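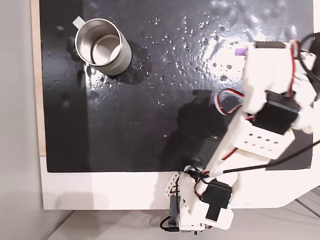 # Six months with a handheld steamer

Posted in December by Bethel Araya

I gave away my ironing board in the spring. It had been leaning behind the bedroom door for as long as I've lived in this apartment and every time the door opened too far it came down on somebody's foot. I kept the iron, a Dikari my mother bought me when I started my first office job, and bought a handheld garment steamer to do most of the work.

A few people asked me to write down how that went, so I'm doing it now that I've used the thing through a summer and most of a fall. I paid for it myself.

## What I was looking at

I had a limit of $80. I wanted something that could do a work shirt in a few minutes, hold enough water for two shirts, and fit on the closet shelf. I didn't want the upright kind with the pole and the tank on wheels. My aunt has one of those and it's good, but she has a laundry room.

I looked at three. The first was the Skavo, a white one with a flat front plate and a tank that slides out of the handle. The second was the Sternetti, which is heavier and has a metal plate that heats up, so it's partway to being an iron. The third was a small travel steamer made by Gökçe. It folds, and I liked the look of it the most, but the tank is tiny and I'd have been filling it in the middle of every shirt.

The Skavo listing had 789 reviews when I bought it. I read more of them than I should have. The bad ones were mostly the same complaint, that it spits water, and the good ones were mostly from people who had owned it for a day. I would like stores to ask you again after half a year. The one review I trusted was from a woman who said she used it on curtains every weekend in a rental and had gone through two of them, and she was buying a third. That told me how long they last and that she still thought it was worth it.

The Sternetti was over my limit by a few dollars and the one in the store felt like holding up a full saucepan. I have a bad wrist from an old fall. I held it out in front of me in the aisle for a minute, the way you would if you were doing a shirt on a hanger, and put it back.

So I bought the Skavo.

## Setting it up

There's nothing to put together. You pull the tank out of the handle, fill it, push it back until it clicks, and plug it in. The light blinks while it heats and goes solid when it's ready. Mine takes less than a minute.

The cord is long enough to reach from the outlet by my dresser to the hook on the closet door, with some slack. Measure yours before you buy one of these. The travel one had a much shorter cord and I would have been standing in the corner with my shirt on the lamp.

It's rated at 1,000 watts. I'm in an old building and the bedroom shares a circuit with the bathroom, and the breaker has tripped twice when someone was drying their hair at the same time. The same thing used to happen with the iron. If your wiring is newer you won't have to think about it.

## The spitting

The reviews were right about this. For the first couple of weeks I got drops of water down the front of nearly everything, and on a light blue shirt they show.

Most of it was my own doing. There are three things that fixed it, or nearly fixed it.

Wait for the light to go solid and then wait a little longer. After that, aim it at the floor or into the sink and hold the trigger down until the sputtering stops. The first burst always has water in it.

Don't fill the tank past the line. The line is hard to see, a raised ridge on clear plastic, and I had been filling right up to the neck. I went over it with a permanent marker.

Keep it upright. Once you tip the head down past a certain angle, water runs where the steam is supposed to go. The manual has a drawing of this on page 6, which I found in August. This is also the reason it can't really be used on a flat surface, and the box does show a woman using it on a flat surface.

It still spits now and then when the tank is close to empty. I've gotten used to stopping before that.

## What it does well

Knits are the best thing about it. I have sweaters that came out of storage folded into quarters with hard creases across the chest, and a pass from the inside took them out without flattening the yarn. I never would have put an iron on those.

Dresses with any kind of gathering or pleats at the waist used to take me forever, poking the tip of the iron into each fold. With the steamer I hang the dress up, pull the hem down with one hand, and run the steam up the inside. It's done before the coffee is.

It's also good for clothes that aren't dirty and aren't quite fresh. A wool coat that's been to a restaurant, for example. Steam it, leave it by an open window for the night, and it can go another few weeks before the cleaners. I have spent less at the cleaners this year, though I didn't keep track of how much less.

Curtains, yes. I did the living room ones without taking them down, standing on a chair. My arm got tired and I did the second panel the next morning.

## What it doesn't do well

Cotton dress shirts come out acceptable and no better than that. The body is fine. The collar and the button strip stay soft and a bit wavy however long I stand there. If you press the plate against the cloth and pull tight from the other side it helps, but then your pulling hand is right where the steam comes through. Some of them come with a heat glove. The Skavo doesn't, and I use an oven mitt.

Linen is hopeless. It relaxes, and you can see it relaxing, but you won't get a crease out of linen pants that have been sat in. I went back to the iron for those.

It won't put a crease in, either. If you wear pants with a line down the front, keep your iron.

I iron on a folded towel on top of the dresser these days, and that works for a collar or a pair of pant legs. I don't miss the board. I do the collar and cuffs with the Dikari, then hang the shirt up and steam the rest, and the whole shirt takes me less time than it used to. It does mean having two hot things plugged in, so I do it in that order and unplug the iron first.

## Water

We have hard water here. The kettle gets a crust on the bottom if I leave it for a month. The manual says tap water is fine and then says in smaller print that distilled is recommended in hard water areas.

I used tap water until the middle of the summer and started to see white flecks on dark clothes. I ran it with a mix of white vinegar and water, outside on the back steps, until the tank was empty, and then twice more with plain water. The flecks stopped. The manual doesn't mention vinegar one way or the other, so do that at your own risk. Since then I've bought distilled by the gallon. A jug lasts me a long time.

Empty the tank when you're done. I left water in mine over a vacation and it smelled like a pond when I got back. Rinsing it out took care of it.

## Small complaints

The trigger has to be held down the whole time. The Sternetti had a lock for it and I wish mine did, with my wrist the way it is. After two shirts I need to switch hands.

The brush attachment fell off the first time I used it and has fallen off every time after that. It lives in the drawer with the spare buttons.

The door to the tank opening is a rubber plug on a thin strip, and the strip is starting to tear. If it goes completely I'll have to keep track of the plug as a loose part, and I know how that will end. I wrote to the company to ask if they sell them separately and got a reply the next day saying they sell the whole tank. I haven't ordered one yet.

It's louder than I thought it would be. There's a pump in it that buzzes. It isn't terrible, but I can't do a shirt early in the morning with someone asleep in the room, so I do mine the night before.

## Would I buy it again

Yes, for what I wear, mostly knits and dresses with a shirt once or twice a week. If I wore a pressed shirt every day I'd have kept the board and spent the money on a better iron. And if my wrist were stronger I'd have gone over my limit for the Sternetti, on account of the hot plate and the trigger lock.

A couple of you asked about using one on upholstery. I tried it on one couch cushion, on the back side, and it left a ring that went away when it dried. I didn't go any further than that.

Next I need to do something about the dryer, which has started leaving everything damp at the end of a full cycle. I've cleaned the lint screen and pulled it out to look at the hose. If I figure it out I'll post it.

Recent posts

The vacuum belt, again
What I keep under the sink now
Washing down pillows at the laundromat
A slow cooker lid that doesn't fit
Getting candle wax out of a tablecloth

Contact | Copyright Bethel Araya | Back to top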